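# Womar: two months of collecting robot demos in a pretend bedroom

I've been putting off writing this one, mainly because I kept changing my mind. Womar is the simulator package from Flasis that lets you drive a virtual arm around a furnished room, record what you do and hand the recordings to a learning system so it can (with luck) do the same thing by itself. I bought a licence in September, used it hard for 2 months, grumbled, stopped, and then came back to it when the new room pack landed. So it's had a proper go.

My project is small. I want a policy that can tidy things off a bed and put them somewhere sensible - a soft toy, a ball, the flat dark thing that somebody always leaves on the sheet. I do this in the evenings on a desktop that was decent a few years ago, with a secondhand handheld controller. If you have a lab and a budget, your mileage will be different.

## Getting going

Installation was painless, which I wasn't expecting after my time with Adum (more on that further down). The download is big, though. It took me most of an evening, and the progress bar sat at the same spot for so long that I restarted it once for no good reason.

The first-run tutorial has you pick up a block and put it in a tray. Do it, even if you've driven an arm before, as it's the only place where the clutch button gets explained. The clutch lets you freeze the arm while you move your hand back to somewhere comfortable. I skipped the tutorial and spent my first session with my elbow somewhere near my ear.

## The rooms

This is where the money has gone, and I do like them. You get proper homes with odd bits lying about, and the layout can be shuffled between recordings so that your policy doesn't just memorise one bed in one spot. The bedroom has become my regular haunt. The arm lives on a dark cabinet next to the bed, and most of my tasks start with the gripper hanging down over the cabinet's front edge. 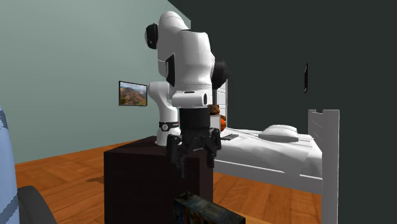 *My usual bedroom in Womar, with the teddy just past the gripper.*

I'd have liked a bit more control over the shuffling. You can lock the furniture and move the small things, or let everything move, but you can't say "keep the pillow where it is and leave the rest to chance". I got round it by editing the layout file by hand. It's plain text and fairly readable, so no great hardship, but it ought to be a tick box.

The lighting is soft and believable enough for me. Pale walls, dark walls, wooden floors, it all holds together, and I had no trouble telling objects apart on the preview. White things on white sheets are harder going, for me as well as for the policy.

## Recording

Now the bit you do over and over and over. You press record, do the task, press stop, then mark it keep or bin. Flasis have got the keep/bin step dead right: one button each, and it resets the room straight away so you're ready for the next go before you've put your tea down.

On a good evening I got through 38 recordings. On a bad one, 33, and I'd call the difference tiredness. My hands go first. The grip button on my controller is stiff and soft toys need you to hold it down for the whole carry, so a toggle option would be lovely (please, Flasis!).

My first proper set was 118 recordings of the teddy being moved to the pillow. The policy trained on those was all right with the bear in its usual corner and hopeless when the bear was further down the bed, and that was entirely my doing. I'd left the shuffle off. I re-recorded the lot with it on and things got a good deal better. Also, I'm a bit of a ditherer, and the policy picked that up beautifully - it used to hover over the bear's head for ages before committing, exactly like me.

So my advice is to bin more than you want to. Any recording where you paused to think, bin it. Keep the ones where you fumbled the grasp and then sorted it out cleanly, though, because mine learned to have a second try from those.

## Things that annoyed me

- Soft objects are only sort of soft. The teddy squashes a touch when you squeeze it but springs back like rubber, and if you grab it by an ear it can ping off across the room.
- The default view sits behind the arm. Fine for reaching forwards, awful when the thing you want is hidden behind the wrist. You can set up a second view, but it forgets where you put it each time you change room.
- Exporting is slow and you can't record while it runs. I leave it going and wash up.
- The manual has a whole page on naming your recordings and two lines on what to do if the gripper sticks in a drawer. (Reset the room. You lose the recording.)

## Against the others

Adum is cheaper and its physics felt a shade steadier to me, particularly with anything that rolls. But its rooms are bare boxes and the keep/bin step takes three menus. I lasted a fortnight.

Pirihi is the one people keep recommending, and for real arms I can see why. Its recording side is very tidy. The simulated rooms are an add-on, and when I tried them there was no bedroom, only a kitchen and a sort of workshop. If your tasks are kitchen ones, go and have a look at it before you spend anything on Womar.

## Would I buy it again?

Yes, with a sigh about the ears. The rooms are good, the recording loop is quick, and my policy now gets the bear to the pillow often enough that I've started on the next job, which is shutting a drawer. I haven't tried moving anything over to a real arm, so I can't tell you how well it carries across, and I'd be wary of any review that's sure about it after one project.

Four out of five from me. It'd be four and a half with a grip toggle.

*Updated 17th April: the latest patch does remember the second view when you change room, so cross that one off the list. Export is still slow.*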